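Zadham Pebble Wall Panels

I started making these panels because I was sick of my own hallway. It was flat, beige and a bit sad, and everything I liked at the store was either real stone (heavy, pricey, murder on your back) or a sticker that peeled at the corners by October. So I made my own, and then my neighbors wanted some, and now here we are with a shop page!

Each panel is cast plaster, painted by hand and sealed twice. You get 30 in a box. They go up with ordinary panel adhesive, and you can trim them with a fine saw — go slow around outlets, I've cracked a few by rushing. Let the glue sit overnight before you touch up the seams.

There are three finishes right now. Tô is the soft, sandy one and still my favorite for small rooms. Primeck is darker and moodier, great behind a couch or a bed. Muvix is the mixed one, with a little of everything, and it's what I ended up using in my hallway (my sister says it looks like a creek bed, and I'm taking that as a compliment).

A few things people email me about. Yes, you can use them in a bathroom, but please keep them out of the shower itself. Yes, you can paint over them. No, they won't hold a shelf on their own, so screw into the studs. For dusting I use a dry paintbrush, the cheap wide kind, and it takes me 3 minutes.

I pour everything in batches of 500 panels, and color shifts a bit from one batch to the next. If you're doing a big wall, order it all at once and tell me in the notes — I'll pull every box from the same pour.

Samples ship free, one of each finish. Tape them up and leave them for a few days, morning and evening, before you pick. 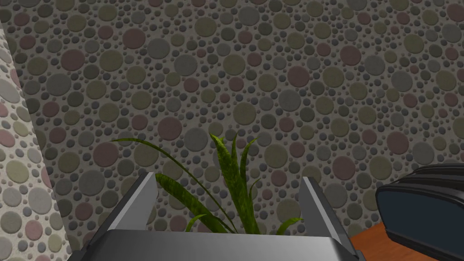 Oh, and if you have leftover panels, hang on to a couple for repairs. Unopened boxes can come back to me within 30 days, and you'd just cover the shipping.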